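Häufig gestellte Fragen zur Teilnahme am Vorführbetrieb

Startseite / Lehre und Forschung / Vorführbetrieb Tonville / Fragen und Antworten

Stand: 18. Dezember 2019

Die folgenden Antworten richten sich an Studierende, Beschäftigte und externe Personen, die am Standort Tonville Roboterarme durch Fernsteuerung oder durch Führen von Hand anleiten. Maßgeblich bleiben die Nutzungsordnung des Labors und die Unterweisung vor Ort. Bei Abweichungen zwischen dieser Seite und der Nutzungsordnung gilt die Nutzungsordnung.

Allgemeines

Was ist unter einer Vorführung zu verstehen?

Eine Vorführung ist die vollständige Ausführung einer Aufgabe durch den Roboter unter der Leitung eines Menschen. Während der Ausführung werden Gelenkstellungen, Greiferöffnung und Kamerabilder gemeinsam aufgezeichnet. Die Aufzeichnung beginnt in der Grundstellung und endet, sobald die Bedienperson die Aufgabe als abgeschlossen oder abgebrochen kennzeichnet.

Welche Aufgaben werden derzeit vorgeführt?

Im laufenden Vorhaben Minami stehen Textilien im Vordergrund: Aufnehmen, Übergeben von einem Greifer an den anderen, Ablegen und Falten. Aufgaben mit starren Gegenständen werden im Vorhaben Brirby bearbeitet. Für dieses gilt ein eigener Aufgabenkatalog, der auf Anfrage bei der Laborleitung eingesehen werden kann.

Wer kann teilnehmen?

Teilnehmen können volljährige Personen, die die Sicherheitsunterweisung abgeschlossen haben. Vorkenntnisse in Robotik oder Programmierung werden nicht vorausgesetzt. Personen mit Herzschrittmacher oder vergleichbaren Implantaten wenden sich bitte vor der Anmeldung an die Laborleitung.

Wie erfolgt die Anmeldung?

Die Anmeldung erfolgt schriftlich über das Sekretariat. Termine werden jeweils für den Folgemonat vergeben. Eine Teilnahme ohne bestätigten Termin ist aus versicherungsrechtlichen Gründen ausgeschlossen, auch wenn ein Arbeitsplatz frei sein sollte.

Ablauf und Bedienung

Wie wird der Roboter ferngesteuert?

Die Bedienperson bewegt zwei Führungsarme, deren Stellung fortlaufend auf die ausführenden Arme übertragen wird. Die Greifer werden über Fingergriffe geöffnet und geschlossen. Der Griff ist stufenlos; eine halb geschlossene Stellung ist zulässig und beim Nachfassen an Stoffkanten oft zweckmäßig.

Vor jeder Aufzeichnung werden beide Greifer vollständig geöffnet und in die Grundstellung gebracht. Erst danach wird die Übertragung freigegeben. Weicht die Stellung der Führungsarme zu stark von jener der ausführenden Arme ab, verweigert die Steuerung die Freigabe und zeigt das betroffene Gelenk an. 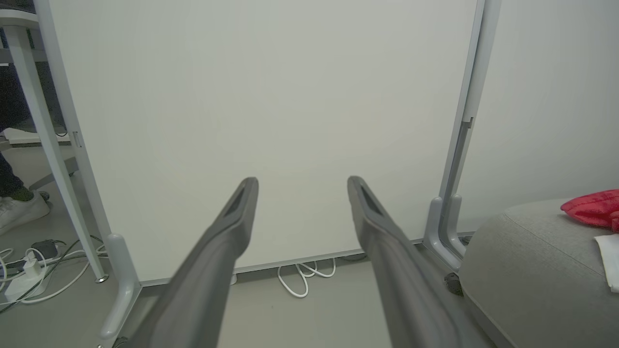
Nach der Freigabe sollten die ersten Bewegungen langsam ausgeführt werden. Ruckartige Bewegungen werden zwar begrenzt, bleiben aber in den Daten erhalten und führen bei der Durchsicht häufig zum Ausschluss der Aufzeichnung. Wer die Bewegung unterbrechen möchte, hält die Führungsarme ruhig und betätigt die Pausentaste. Ein Loslassen der Führungsarme während der Übertragung ist nicht gestattet.

Worin besteht der Unterschied zum Führen von Hand?

Beim Führen von Hand werden die Antriebe nachgiebig geschaltet, und die Bedienperson bewegt den Arm unmittelbar. Das Verfahren eignet sich für kurze Bewegungen eines einzelnen Arms und für das Festlegen von Zwischenstellungen. Bei Aufgaben für zwei Arme wird in Tonville die Fernsteuerung eingesetzt, da sich die Hände der Bedienperson andernfalls im Blickfeld der Kameras befänden.

Wie lange dauert ein Termin?

Ein Termin umfasst 2 Stunden einschließlich Einweisung und Pausen. In dieser Zeit werden in der Regel bis zu 12 verwertbare Vorführungen aufgezeichnet. Ein bestimmtes Pensum wird von den Teilnehmenden nicht erwartet. Wer ermüdet, meldet dies der Aufsicht und beendet den Termin vorzeitig; Nachteile entstehen hierdurch nicht.

Was ist beim Greifen von Stoff zu beachten?

Stoff wird möglichst mit den Fingerspitzen gefasst. Ein zu tiefer Griff verdeckt die Stoffkante in der Handgelenkkamera und erschwert das anschließende Ablegen. Bei der Übergabe schließt der übernehmende Greifer vollständig, bevor der abgebende öffnet. Die Arme dürfen dabei nicht gegeneinander gezogen werden. Spannt sich das Gewebe, ist zunächst der Abstand der Greifer zu verringern.

Beim Ablegen in einen Korb wird das Textil über die Öffnung geführt und dort abgesenkt. Ein Berühren des Korbrandes ist zulässig, ein Verschieben des Korbes sollte vermieden werden.
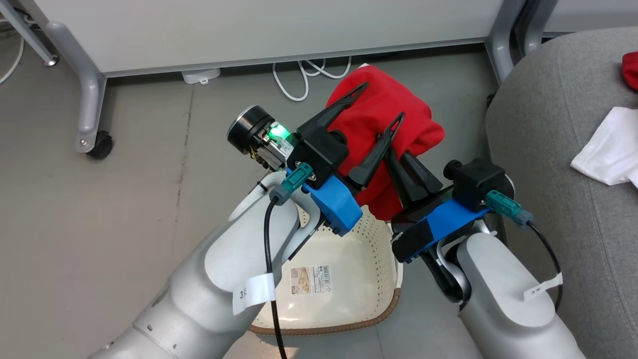
Darf eine misslungene Vorführung wiederholt werden?

Misslungene Vorführungen können beliebig oft wiederholt werden. Die ursprüngliche Aufzeichnung wird dabei nicht gelöscht, sondern mit dem Vermerk »Fehlversuch« gespeichert. Lässt sich ein Fehler innerhalb desselben Durchgangs beheben, etwa durch erneutes Aufnehmen eines heruntergefallenen Textils, so ist dies ausdrücklich erwünscht. Solche Durchgänge erhalten den Vermerk »mit Korrektur« und werden gesondert ausgewertet.

Muss der Ausgangszustand bei jedem Durchgang gleich sein?

Die Lage der Textilien soll von Durchgang zu Durchgang verändert werden. Auf ein sorgfältiges Ausrichten ist zu verzichten. Die Stellung von Roboter und Kameras bleibt dagegen während eines Termins unverändert und darf nur durch die Aufsicht angepasst werden. Wird eine Kamera versehentlich berührt, ist dies vor dem nächsten Durchgang zu melden.

Sicherheit

Welche Schutzmaßnahmen gelten im Arbeitsbereich?

Während der Übertragung hält sich niemand in Reichweite der Arme auf. Textilien werden ausschließlich bei gesperrter Übertragung neu ausgelegt. Lange Haare sind zusammenzubinden, Schals und lose Schmuckstücke abzulegen. Geschlossenes Schuhwerk ist Pflicht.

Was ist bei einer Störung zu tun?

1. Not-Halt betätigen und den Abstand zu den Armen wahren.
2. Die Aufsicht verständigen. Ein selbständiges Wiedereinschalten ist nicht gestattet.
3. Die Uhrzeit und die laufende Nummer der Aufzeichnung im Arbeitsplatzbuch eintragen.
4. Nach Freigabe durch die Aufsicht beide Arme in die Grundstellung fahren und die Greifer öffnen.

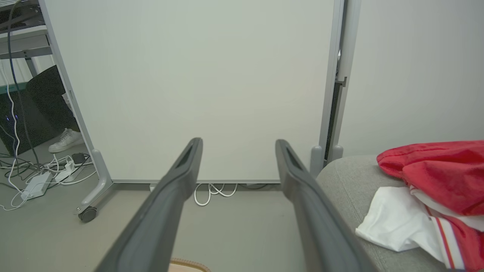 Daten und Datenschutz

Welche Daten werden gespeichert?

Gespeichert werden die Bewegungsdaten beider Arme, die Greiferstellungen, die Bilder der Kameras sowie die Bezeichnung der Aufgabe. Tonaufnahmen finden nicht statt. Die Bedienperson wird in den Datensätzen nur mit einer Kennnummer geführt. Die Zuordnung zwischen Name und Kennnummer liegt getrennt davon im Sekretariat.

Können Personen auf den Aufnahmen zu sehen sein?

Die Kameras sind auf den Arbeitsbereich gerichtet. Es lässt sich jedoch nicht ausschließen, dass Anwesende am Bildrand erfasst werden. Alle Personen, die den Raum während einer Aufzeichnung betreten, bestätigen daher zuvor die Kenntnisnahme der Datenschutzhinweise. Aufnahmen, auf denen ein Gesicht erkennbar ist, werden vor einer Weitergabe unkenntlich gemacht oder ausgesondert.

Wozu werden die Aufzeichnungen verwendet?

Die Aufzeichnungen dienen dem Training von Steuerungsmodellen, die eine vorgeführte Aufgabe selbständig ausführen sollen. Für eine neue Textilaufgabe werden zunächst 100 Vorführungen gesammelt. Danach wird geprüft, ob das Modell die Aufgabe bei veränderter Ausgangslage bewältigt oder ob weitere Termine anzusetzen sind. Die technische Aufbereitung der Daten übernimmt der Projektpartner Zodbridge im Rahmen eines Vertrags zur Auftragsverarbeitung.

Kann die Einwilligung widerrufen werden?

Die Einwilligung kann jederzeit ohne Angabe von Gründen mit Wirkung für die Zukunft widerrufen werden. Der Widerruf ist in Textform an das Sekretariat zu richten und soll die Kennnummer enthalten. Bereits trainierte Modelle werden nicht zurückgezogen; die zugrunde liegenden Aufzeichnungen werden für künftige Trainingsläufe gesperrt.

Vergütung und Bescheinigungen

Wird die Teilnahme vergütet?

Externe Teilnehmende erhalten eine Aufwandsentschädigung nach dem jeweils gültigen Satz. Die Auszahlung erfolgt unbar im Folgemonat. Studierende können sich die Termine alternativ als Versuchspersonenstunden anrechnen lassen, sofern ihre Prüfungsordnung dies vorsieht. Eine Kombination beider Möglichkeiten für denselben Termin ist ausgeschlossen.

Wird eine Teilnahmebescheinigung ausgestellt?

Bescheinigungen werden auf Antrag ausgestellt. Für Termine, die vor September stattgefunden haben, ist zusätzlich die damals ausgehändigte Terminbestätigung vorzulegen, da die Erfassung zu diesem Zeitpunkt umgestellt wurde.

Was gilt bei Verhinderung?

Absagen sind dem Sekretariat bis zum Vortag mitzuteilen. Wer 2 bestätigte Termine ohne Absage versäumt, wird für den laufenden Vergabezeitraum nicht mehr berücksichtigt.

Ansprechperson

Fragen zum Ablauf und zur Sicherheitsunterweisung beantwortet Eustaquio Bautista, Laborleitung Vorführbetrieb Tonville. Anfragen zu Vergütung, Bescheinigungen und Widerruf sind unmittelbar an das Sekretariat zu richten.

Weitere Dokumente: Nutzungsordnung, Datenschutzhinweise, Aufgabenkatalog Minami, Antrag auf Teilnahmebescheinigung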